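Shuzhen Zeng verified entries for the Løken guides. The publisher paid per entry, and an entry was verified when every statement in it had been tested on site or struck out. She kept her notes under headings, in the order of the day, and typed them up in the evening without rearranging them.

The entry for the bell tower at Brudthorpe had last been checked by Yaqin Feng, whose handwriting was small and whose margins were full.

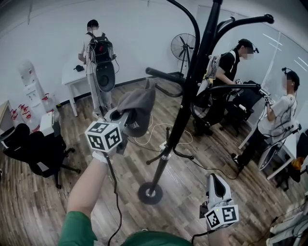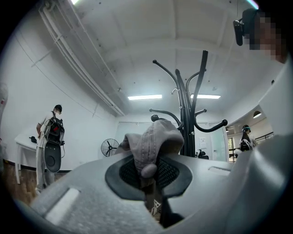
## Approach

The road from Vandeslow climbs for most of its length and then drops into the town. The entry said the tower was visible from the crest. It was, to the left of the grain store, with the upper stage showing and the lower stage hidden by roofs. Shuzhen stopped at the crest, marked the sentence with a tick, and drove down.

Parking was as stated. The ticket office was in the former porter's lodge and sold postcards of the tower from the south. The attendant stamped her ticket with the wrong date, noticed, and stamped it again on the back.

"Going up?" he said.

"Yes."

"It closes at four. I ring a handbell. If you hear it, start down."

The entry did not mention the handbell. She wrote it in.

## Ground floor

The tower is square in plan, built of a pale stone that weathers gray on the north and west faces. The walls are thick enough at the base to hold a stair, and the stair is inside the wall. There is a ribbed vault over the entrance passage, with a carved boss at the crossing of the ribs. The entry called it a rose. Shuzhen lay down on the floor to look, which was the method she used for all ceilings. From there it looked more like a wheel, worn on one side.

In the margin of the old proof Feng had written: *Rose? Lie down.*

She changed "rose" to "carved boss" and got up. A family had come in behind her and was waiting for the floor.

## Stair

The entry gave 178 steps to the viewing gallery. Step counts were tested twice, once up and once down, and the two results had to agree. She used a hand counter and pressed it with each right foot and each left foot, including landings only where the landing had a riser.

Going up, she had 178.

There was a narrow window on every turn. The first ones looked onto the yard, then the roofs, then the fields on the Vandeslow side. At the fourth landing she met a couple coming down, and the three of them arranged themselves so that the woman could hold the rope. This took some time. The man asked whether it was much farther. She told him he was going the other way.

## Gallery

The gallery runs around all four sides and has a stone parapet with an iron rail above it. The entry recommended the east side in the morning. She had arrived in the afternoon and could not test this, so she marked it open.

The view to the west was the river, the bridge, and the old quarry at Budik, where the stone came from. The quarry was full of water. The entry said that on a clear day the cut marks could be seen on the far face. The day was clear. She looked for several minutes and saw a pale wall with shadows on it.

Feng's margin said: *Saw them. Low sun. Wait if you can.*

She read this twice. Verifiers were not supposed to advise each other. They worked from the same proofs at intervals of years and were identified on page 2 by initials only. Shuzhen had never met Yaqin Feng and knew her from four entries, all of them towers.

It was twenty past three. She sat on the step of the gallery door and used the time to copy out the visitor figures from the card in the lodge: 2,165 admissions in June, of whom 1,579 had gone up. The card did not say how the second figure was obtained.

At ten to four the sun came under the cloud on the Budik side. The shadows on the quarry face lengthened and separated, and then they were lines, set close together and slanting down from left to right across the entire wall. She ticked the sentence. Next to Feng's note she wrote: *Saw them too.*

The handbell rang in the yard.

## Descent

She started the counter again at the gallery door and lost her place at the second landing, where she had stopped to look for the river through the window. The rule in that case was to go back to the top. The bell rang a second time.

She went on down. On the form, beside the step count, she entered "up only," and on the line below, under work outstanding, she put the east side in the morning and the stair again. The form asked for a proposed date for the return visit. She asked the attendant what time he opened.

"Nine," he said. "Ten if there's ice."

She wrote nine.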